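Dec 27, 2019

Kitchen scenes again, the marble one.

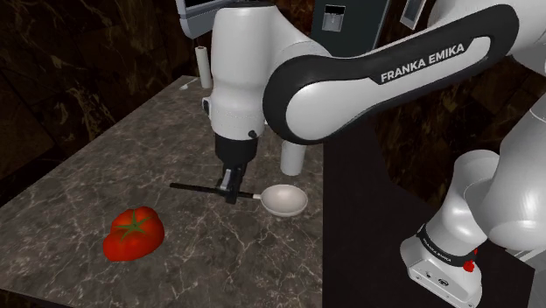 I got in before nine and had the building more or less to myself. The heat was on low for the holidays so I kept my coat on until lunch. Obsa had left the simulator running overnight with a note stuck to my monitor: "Don't restart, seeds are set." I didn't restart.

The task is still the pan. Pick it up by the handle, move it over to the target spot, set it down flat, let go. I drive the arm with the hand controller and the software saves every step of it, joint angles and gripper and the rendered views, and at the end I press one key for keep or another for throw away. Then it resets with things in slightly different places and I go again. By noon I had 31 keepers. I would have had more but I was slow for the first hour. My hands were cold and I kept overshooting on the way down.

The handle is the whole problem. It's thin, and if I close the fingers too far out toward the end, the bowl side swings down when I lift. If I close too near the bowl the wrist comes in low and I have to back off and try a new angle. Shireen says to keep the ones where I back off and try again, as long as the pan gets where it's going. Her reasoning is that the network needs to see someone recover from a bad approach. Obsa thinks they muddy things. Back in November he trained on a batch with a lot of hesitating in it, and the arm learned to hesitate. It would stop above the handle and just hang there. I remember watching it do that for a whole afternoon.

We settled it over the phone, sort of. I'm to keep the recoveries but put a tag on them, so they can be left out later. That means a third key. I mapped it to R and then spent half the morning hitting T by mistake, which ends the episode. Lost a good one that way.

The tomato gets moved around on every reset and it isn't part of this task. It's only there so the network doesn't decide the pan is whatever is on the counter. Twice today it spawned right under my path and I had to go around it. I tagged those too, though there's no proper tag for it. I typed "veg" in the comment field. I should tell Shireen before she runs into it in the logs.

Ate lunch at the desk, leftover rice and the end of the ham. Called Mom. She asked if I was working and I said a little.

The afternoon was steadier. There's a rhythm that comes after a while where I stop thinking about the controller and only look at the gap between the fingers. Then I notice that I'm doing it the same way every time, same height, same swing in from the side, and that's no good either. The whole point is to have variety. So I made myself a rule: every fifth one I come in from the far side, and every tenth I go slowly on purpose. I wrote it on the back of Obsa's note.

The total for the kitchen set is now 454. Shireen wanted 500 before the new year and I think we can make it if I come in once more. Van Wyk gets the first drop in January and they've already asked if it will include the drawers. It won't. The drawers are still a mess - the contact settings are off and the handle passes through the fingers about as often as it catches. Obsa is supposed to fix that when he's back.

Around 40 of the older episodes need to be looked at again. They were recorded before we changed the friction on the pan, and when I played a few back the bowl was sliding in a way it doesn't now. I watched 2 of them all the way through and couldn't decide. I left them in for the time being and put a line in the shared sheet.

My right thumb is sore at the base. I should raise the chair or lower the desk, one or the other. I say that every week.

Backed everything up to the Steria drive at five, checked that the file sizes matched, and turned off the monitors but left the machine on. It was dark already and there was ice on the steps. Stopped for milk and dish soap on the way home, forgot the dish soap.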